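2025-04-01, visit to the Trallow data site in Gondcombe

We got to the building at ten and signed in at the front desk. Kaede Shimada runs the recording floor and took us around for most of the morning.

Trallow fits out rooms like parts of a home and records robots doing chores in them. An operator steers the robot through a task, and each run is saved as one example. The examples go to a team at Vodgate, where the model is trained. The day before our visit the floor logged 568 runs and kept 483 after review. Most of the rejected ones had a pause in the middle or a late start.

The living room had the longest task list. Cushion work alone has 43 written variations, covering where the cushion begins, which hand goes first and where it should end up. Operators change the starting layout after every run and do no more than 100 runs in a shift.

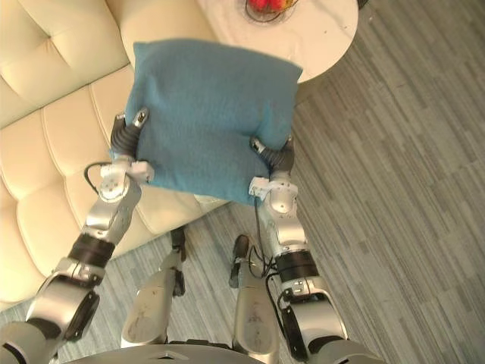 Soft items take more examples than hard ones, Shimada said, and the grip point matters a good deal. Reviewers mark the moment both hands have hold of the fabric and the moment they let go. I asked if failed grasps get thrown out. They keep them under a separate label.

We finished in the review room and left before lunch. Parking is behind the Marwat building, and you need a pass from the desk.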